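4.3 Fitting the wrist camera and checking the view

Before starting, park the arm and switch off the Kelside controller at the wall. Wait 30 seconds for the supply to discharge.

1. Fit the camera bracket to the wrist flange with the 2 screws supplied. Tighten by hand only.
2. Turn the camera until the lens points along the fingertips.
3. Plug the camera lead into the port marked CAM. Leave enough slack for 90 degrees of wrist travel each way.
4. Switch on the controller and open View > Wrist.
5. Compare the live view with Figure 7. The housing should fill the top, with the fingertips below it and the floor behind.

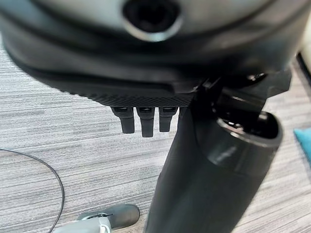 Figure 7. Wrist camera view: gripper housing, knurled strip and three fingertips.

Note: the housing sits very close to the lens and will look soft. Do not refocus on it.

6. If the fingertips are out of view, loosen the bracket, tilt the camera and repeat step 5.
7. Set the image width to 800 and press Save.

CAUTION – Keep loose cables outside the working area before moving the arm. A lead lying on the floor can be caught by the lower joints.

CAUTION – Do not lift the arm by the gripper or the bracket.

If the view stays blank, reseat the lead and restart the controller. For bracket spares, see section 9, Priltlow parts list.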